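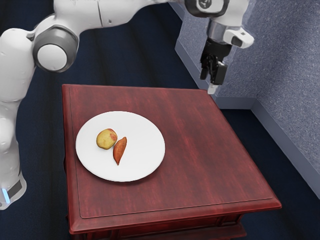 Parallel-jaw grippers fail on kitchen produce for fewer reasons than their data sheets suggest, and most of the trouble can be found in the simulator before any hardware is bolted down. These notes cover the tests I run when comparing fingers, pads and controllers for a home kitchen arm. The starting layout is deliberately plain: one plate on the left half of a square wooden side table, a potato and a sweet potato on it, and the empty gripper held well clear, near the back corner on the other side. The two items sit very close together, and that spacing does more to separate a good gripper from a poor one than any change in weight. The sweet potato also lies on a diagonal, so a controller that only closes square to the table edge will show its limits on the first attempt.

## Before comparing anything

- Fix the start pose and save it. A gripper that starts over the plate has an easier job than one that has to cross the table.
- Keep the approach speed the same for every gripper. Tune it later, once a pad and finger shape have been chosen.
- Record the finger opening at contact and at lift. If the opening shrinks between the two, the item is rolling or the pad is giving.
- Change one part at a time. Swapping pads and control gains together produces a log that can't be read afterward.

## Fingers and pads

I compared two finger sets, the Grulleck straight pair and the Carken tapered pair, each with its stock pads and then with a softer pad cut from sheet.

The Grulleck fingers are stiff and wide. On a round potato they hold well if the closing line passes through the middle. A few millimeters high and they push the potato down and out, since the contact point is above the widest part. Lower the grasp height until the pads meet the widest part, then leave a little clearance for the plate rim.

The Carken fingers fit better between two items that touch. The taper costs some contact area, and long produce tends to pivot about the pads during the lift. For a sweet potato, grasp nearer the thick end than the geometric center suggests. The thin end carries little of the weight.

Softer pads helped both sets. They also hid small alignment errors, so I now do alignment tests with the stock pads and fit the soft ones last.

## Controllers

Two controllers went through the same layout.

**Bassi.** Position control with a force limit. Simple to set up and repeatable. Start the limit low and raise it in small steps until the lift is steady. The setting that works for a potato is too high for a ripe tomato, so save one profile per item.

**Wita.** Force control throughout. Gentler on contact, slower to settle. It needs a dead band, or the fingers hunt back and forth on an uneven surface. Once that was set, it was the better choice for soft produce.

Each pairing of fingers and controller got 100 attempts per item. I treat 80 clean lifts as the pass mark for further work. Anything under that goes back to grasp height and approach angle before the force settings are touched. A clean lift means the item leaves the plate, is held for 15 seconds and does not drag its neighbor along.

## Camera placement

A view from above and to one side is more useful than a straight overhead view. It shows the plate, the tabletop edge and the fingertips together, and the height of the fingers can be judged against something. Check three things:

1. The upper link does not pass between the camera and the plate during the reach.
2. Both fingers can be told apart at the grasp pose. If one hides the other, rotate the camera, not the wrist.
3. Dark fingers still read clearly against a dark floor. Raise the light before changing exposure.

## Common faults

- **Plate slides on approach.** A finger is touching the rim. Raise the grasp or tilt the wrist.
- **Neighbor moves first.** Turn the grasp so the fingers close along the gap – never across it.
- **Item spins during lift.** Grasp is off the center of weight.
- **Simulated lift passes, bench lift fails.** Friction is set too high in the model. Drop it and rerun the full set.

The log stands at 3,358 attempts since May, counting repeats after pad changes. Onions with loose skin are next, starting with the Carken fingers and the stock pads.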